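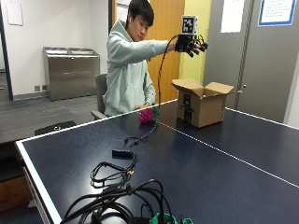 Home News Premises Notices Contact

Games room table stays in use as packing bench until November

The ping-pong table on the first floor of the Wogan building will remain a shared work surface until November, the site office confirmed on Thursday. Play is suspended for the same period.

The table was taken over in the summer, when the packing benches downstairs were removed for floor repairs. It has a dark blue top with white lines and stands on the carpeted side of the room, which allows work from both long sides. Small goods, toys and sample items are boxed there before going down to the loading bay.

Hülya Ateş, who manages the site, said the arrangement had worked better than expected but that the surface needed clearer rules. Cables were the main complaint. Leads left in loops at one end take up space needed for open cartons, and plugs and adapters can mark the paint if they are dragged.

From next week the following will apply. Cardboard boxes are to be packed at the table and moved off it once taped. No single box may weigh more than the lifting limit posted by the door. Cables not in use are to be coiled, tied and hung up at the end of each shift. Tape is to be cut with the blunt-nosed cutters supplied, as ordinary blades have already left two scratches near the centre line.

The net and posts are in the store with the bats. Anyone who left a bat in the room should collect it from Rokeya Howlader at the front desk.

Replacement benches have been ordered from Drilleck at a cost of 3,000 pounds, with a further 330 pounds for fitting. Each is 80 centimetres deep – narrower than the old ones – and has a rail underneath for leads. Nilmini Weerakoon, who drew up the layout, said the extra floor space would go to shelving for flat cartons. The building gets through 800 of these in a normal month.

The table will be cleaned and checked for level before the net goes back up. Bookings for evening play will reopen at the front desk, and the ladder results from before the summer will stand.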